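Doing the winter clothes this week. Everything comes out of the Adholm bins, gets checked, gets folded, goes back in or goes in the donate bag.

Bought the bins in October, 11 of them, and I'm keeping 9. The other two have lids that never sat right.

Sweaters first. I fold them in thirds the long way, then in half. Rolling is fine for T-shirts but knits come out with a crease across the chest.

Coats stay on hangers. I tried the Wotel vacuum bags one year and the down jacket took days to puff back up.

Question from yesterday about where I fold. Anything wide and flat. The dresser top is too narrow, sleeves hang off and drag the whole thing with them.

Fleece is the slow one. It's thick, it springs back, and a sleeve won't stay where you lay it.

What works for me: body flat, smooth it from the middle out, then one sleeve across. Don't press hard on the fold yet – you'll want to shift it. 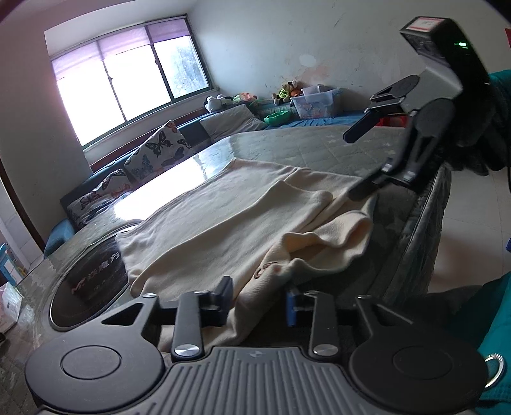
If there's embroidery I try to keep the fold off it. Stitching gets stiff after a few washes and a crease there doesn't come out easily.

Cream and white fleece goes in its own bin. Dark lint shows up on it right away and the Demell roller only gets some of it off.

No dryer sheets in with fleece either. I use plain cedar blocks, one per bin, and sand them a little each fall.

Scarves and gloves tomorrow. Most of the gloves are missing the other glove.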